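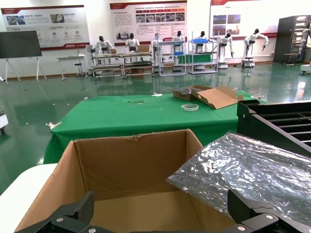 Leston will move to a single recycling schedule in July, ending the split system in place on the Stekgate side of town. The change covers 433 addresses. Cardboard must be flattened and kept dry. 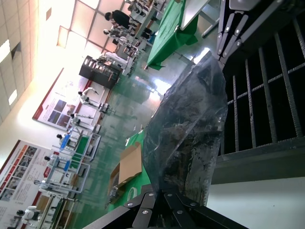 Plastic bags and film will no longer be accepted at the curb. Residents can take them to the Banadus transfer station, which opens at 4 p.m. and has a limit of 100 pounds per visit. 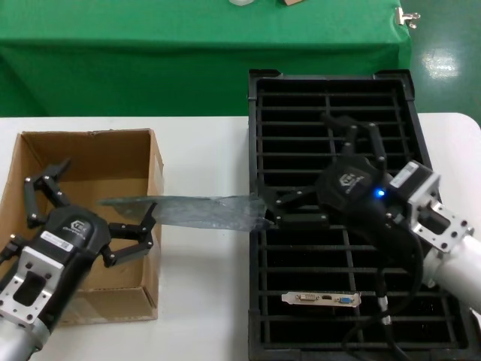 Solís, the hauler, holds the contract for both routes — the older agreement lapses in June. Notices are being mailed to 3,000 households, including those with no change in service.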